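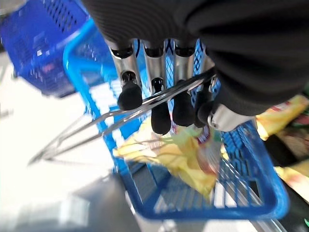 Branching scenario

A branching scenario is a form of interactive training in which the learner's choices decide which part of the material is shown next. It is used in e-learning, in virtual reality courses and in some classroom software. The parts are usually called scenes or nodes, and the links between them are called branches, paths or transitions.

Branching scenarios are common in retail, health care, call center work and safety training. They are related to interactive fiction and to the decision trees used in technical support.

Structure

A scenario starts from a single entry scene. Each scene presents a situation in video, audio, still pictures or text, followed by a decision point. The learner picks a response and the software loads the scene linked to it. A scene with no outgoing branch is an ending.

A full tree, in which every choice leads to its own separate line of scenes, grows very quickly. With three choices at each of 5 decision points, a full tree has 243 endings. For that reason most authors let paths rejoin at shared scenes, a layout known as a foldback or string of pearls. Some tools also allow loops, which send the learner back to an earlier decision after a wrong answer.

Variables

Many authoring tools store variables while the scenario runs. A variable may hold a score, a time limit or a simple flag, such as whether the learner has greeted the customer. Later branches can test the value before they open. Two learners can then see the same scene and be offered different responses in it.
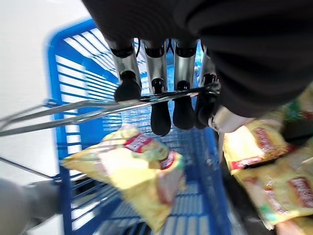
A blue plastic shopping basket from above.

Authoring

Writing normally begins with a flowchart or a table of scenes, either on paper or in the authoring tool. Istine, a desktop editor developed by Mathias Hofstetter and Manon Sandhu, shows the scenario as a graph and marks any scene that cannot be reached from the start. Lamrani uses a table view instead, with one row for each branch, and can import rows from a spreadsheet. Projects in Lamrani are limited to 300 scenes.

Scenes that rely on filmed material are often built first with placeholder text. Changing a branch at that stage takes a few minutes - changing it after filming may mean a new shoot. 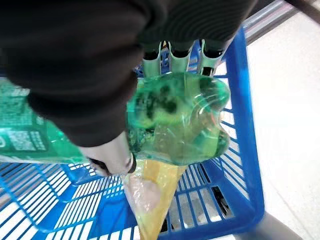 Testing is mostly a matter of following every path at least once. Some editors do part of the work automatically and report dead ends, missing media files and conditions that can never be true. Timing and tone still have to be checked by a person.

Scoring and reporting

Results can be recorded by ending reached, by points collected along the way, or by both. Trutia records the full path as well, including the time spent on each decision, and exports it to a learning management system. Hanyu Cheng and Zhuoran Zheng, who compared the 2 scoring methods in a course for new store staff in Brestville, recommended points for practice sessions and endings for final tests. Their trial group had 23 learners.

Limitations

Learners can respond only in ways the author has written. Poorly written options make the right answer easy to guess, often by its length. Jianguo Hao has argued that short scenarios with few decisions suit most workplace topics better than long ones, which are costly to keep up to date when procedures change.

See also

Decision tree
Interactive video
Learning management system
Role-play simulation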